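Ticket 196 — cellule Badier, pince gauche qui dérive
Ouvert le 31/7/22 — statut : en attente de pièce

Bon, je reprends le fil. La pince gauche se décale de 2 mm après 200 cycles, la droite ne bouge pas d'un poil. J'ai refait le zéro des deux côtés, rechargé la config Zullari, resserré le poignet... et rebelote ! Côté câbles, rien à signaler.

J'ai ramené les deux bras au-dessus du plateau noir, vide, avec le mug jaune et les bols derrière, et je relance toujours de cette position. 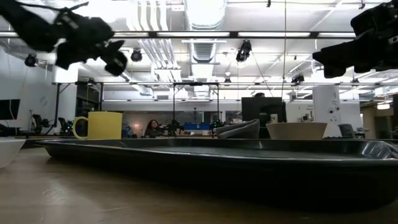
Page 2

Suite du test : vitesse réduite, même dérive. Par contre, en échangeant les codeurs, le défaut passe à droite — donc c'est bien le codeur, pas la mécanique (ouf, je n'avais aucune envie de rouvrir le poignet). J'en ai commandé un chez Eltlow.

En attendant, on tourne avec un recalage tous les 200 cycles, script dans le dossier Tam. Au montage, je referai une série de 2000 avant de clore. Pensez à noter vos recalages ici, merci !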